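About Rultora

Rultora reports on local politics in Warnwood and the villages up to Escobar. We cover council meetings, planning hearings and elections, and we publish the votes of every councillor by name. Nélida Ledesma started the paper after the last local daily stopped sending anyone to the council chamber.

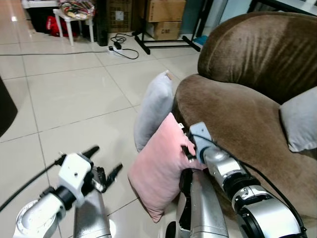 We take no money from parties or candidates. Readers pay for most of what we do, and no single donor may give more than 300 pounds a year. Sheyla Restrepo edits the elections pages and runs our hustings at the Pullura hall, which seats 100.

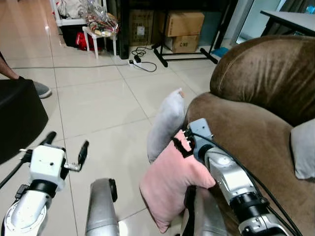

Issue 50

The print edition comes out five times a year – the next is due in March. Corrections go on page 2. If you think we have got something wrong, write to the editor and we will reply.

Comments

Marge T: Good to see the planning votes listed. Could you do the parish councils as well?

dpw_escobar: My copy still goes to the old address, I did email.

Colin: Is the hustings ticketed this time or just turn up?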